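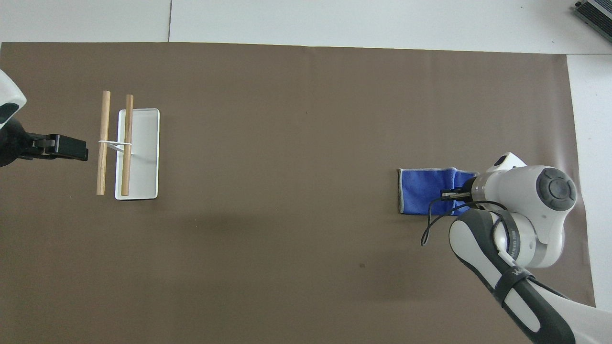 Depuis le mois de juin je range mes affaires de couture, un peu chaque soir, entre 18 heures et le dîner. Je n'ai pas d'atelier, seulement la table blanche du salon, et je pose dessus une grande feuille brune pour ne pas abîmer le plateau. Elle fait un pli dans un coin. J'ai essayé de l'aplatir sous des livres, le pli est revenu.

Pour les tissus, ma règle est simple : un seul à la fois sur la table. Le bleu, je le mets bien à plat avant de le plier, sinon il garde des marques tout l'hiver. Ma mère pliait en quatre, moi je préfère en trois, cela entre mieux dans les boîtes Sollivik que j'ai achetées l'année passée (elles ferment mal, mais je les garde).

Les baguettes en bois me posent plus de difficulté. J'en ai presque 15, de longueurs différentes, et elles roulent partout. Maintenant je les attache par deux avec un élastique blanc, et je les couche l'une dans un plateau blanc à rebord, l'autre juste à côté. Il ne faut pas trop serrer l'élastique.

Il me reste quatre boîtes à trier, surtout des boutons et des rubans. Je vous raconterai quand j'aurai le courage.

Dernière mise à jour : juin
8 partages · 2 commentaires

Mirabelle : Pour le pli, un fer tiède avec un linge dessus, doucement !

Fil_et_thé : Moi aussi je plie en trois. Et les rubans, vous les roulez ?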